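Chapter 4
Sound and the Spaces We Build

Clap your hands once in a bathroom, then once in the middle of a field. Same hands, same clap - and yet the two sounds could hardly be more different! This chapter is all about why.

Sound travels through air as a wave, and when it meets a wall some of it bounces back. Hard, smooth surfaces return most of it. Curtains, carpets and people in thick coats soak it up.

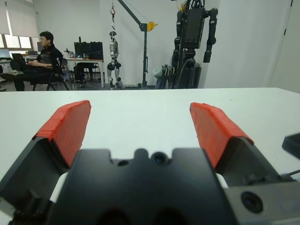 The time a sound takes to die away is called the reverberation time, and it is one of the loveliest ideas in the whole subject. In the old concert hall at Trosora, which seats 1,015, a single drumbeat hangs in the air long after the stick has lifted. Organ music sounds glorious there. Fast speech turns to soup.

So is a long reverberation time good or bad? It depends what the room is for, and musicians and speakers will often disagree. 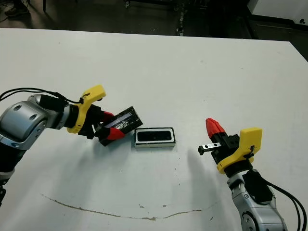

Doaa Ramadan remarked that she would sing in Trosora every night of November if they let her, but would never agree to give a lecture there.

Keep her remark in mind as you read Section 4.1, where we start with the simplest room of all - four bare walls, a floor and a ceiling.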